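Priko (robot arm)

Priko is a tabletop robot arm I've been building, on and off, in the shared workshop at Otell. It has a two-fingered gripper, a small camera at the wrist and a reach of up to 700 mm, and it spends its days moving pretend fruit from one spot to another. I keep this wiki entry going so the other members know what's what (and please do fix my spelling!).

History

The first version was called Sudow and it was a shocker. The shoulder sagged, the wiring ran outside the arm and caught on everything, and I rebuilt the base from scratch one April. The parts for the rebuild came to 339 dollars, mostly motors. Only the power supply carried over.

Gripper and practice gear

The fingers are plain black wedges that taper to a point. I tried rounder ones first, but they kept nudging the small fruit away – a pointy tip slides in between things much better. The usual practice set is artificial fruit in a red bowl, all colours and sizes.

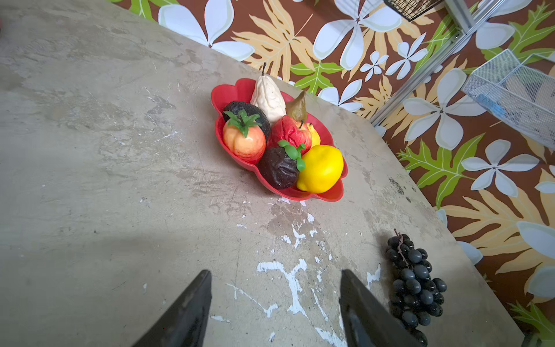

Priko's fingers open over the table, with the fruit bowl and the black grapes.

Grapes are my favourite and also the worst of the lot, as there's no obvious place to grab a bunch. The lemon is a breeze by comparison.

Software

Control runs on Tăng, a little program I wrote for the arm. It saves a log every 100 moves, and the settings live in a plain text file. Wrist calibration still has to be done by hand after a finger swap.

See also: Sudow; Tăng; Gripper spares drawer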